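**Thread: Gekitz planner 8 – anyone else unconvinced by "clear object mode"?**

**seamlesswrist**

We've been on Gekitz since the spring and I moved our bench over to version 8 last Sunday. The release notes make a lot of noise about transparent objects, so I logged 349 grasp attempts on clear plastic. Of those, 168 were thrown out by the planner before the arm moved at all. Reason given every time: `depth_invalid`. The old version wasn't good, but it did at least try.

White table, white walls, even light. Same extrinsics as before, recalibrated twice. Blister tray is the worst of the lot. The cloud comes back as table with a few floating specks.
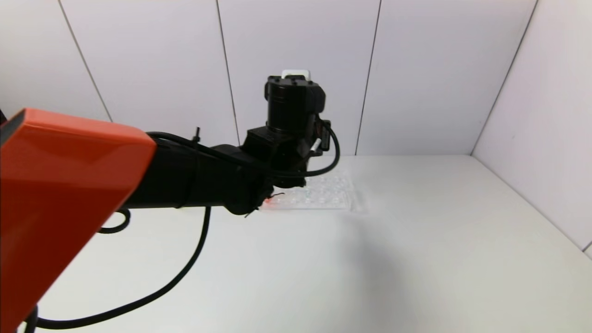
### Reply 1 – dullgradient

White on white with a clear tray is close to the hardest thing you could hand a depth camera. I wouldn't blame the planner for refusing. Version 7 filled the holes with the table plane and carried on, so all you were getting was a confident guess.

What's your `min_valid_ratio`? It ships at 0.6 now. Drop it to 0.35 and see how many of your rejects come back.

### Reply 2 – seamlesswrist

Tried 0.35. Most of them come back and then the grasp pose lands well off to one side, so I've swapped a refusal for a miss. My complaint is with the notes. They say "handles transparent objects". Declining to pick them up is a funny sort of handling.

### Reply 3 – pallet_of_bees

Agree with the OP. We ran the Skamville test set through it, 2414 scans, and the clear-plastic score hardly shifted between versions. The only thing that changed was the error message.

Has anyone tried the Alipour segmentation node in front of it? You mask in RGB and ignore depth inside the mask.

### Reply 4 – dullgradient

Yes, and it's fine for anything that has an edge, or print, or something coloured inside. Containers do quite well. Flat trays don't. Also your Skamville numbers are from a fixed overhead camera, so I'm not sure they say much about an arm with one on the wrist – you can go and get a second view.

### Reply 5 – pallet_of_bees

You can, if the planner asks for one. It doesn't. I've been through the source and the second-view request is behind a flag that is off by default and not documented anywhere.

### Reply 6 – seamlesswrist

Didn't know about the flag, thanks. I put the Alipour node in and left the flag off for now, so I'm only changing one thing. Tubes are better, I'll give you that. The mask follows the threaded rim and the black graduations, and with something yellow inside there's a decent blob to centre on. It also has to separate the tube from the pink bowl and the big clear container behind it, which I expected to be a mess.

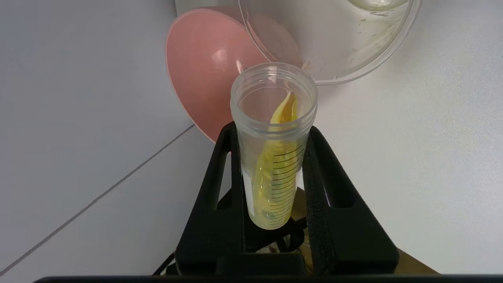 *Wrist camera, graduated tube between the fingers, segmentation node on.*

I still don't trust it. My suspicion is that it's finding the yellow thing and the plastic is along for the ride. Empty tubes next.

### Reply 7 – dullgradient

Fair test. Keep the bowl where it is when you do it, or you'll be changing two things at once. And please post the mask confidence per run. The success rate on its own won't tell you which of us is right.

### Reply 8 – zanby_refugee

Came over from Zanby for exactly this feature, so reading the thread with a sinking feeling. Does the flag survive a restart? On Zanby half the planner settings went back to default every time the node came up.

### Reply 9 – pallet_of_bees

It doesn't unless you put it in the launch file. Setting it from the panel only lasts the session. I've opened a ticket and had no answer yet.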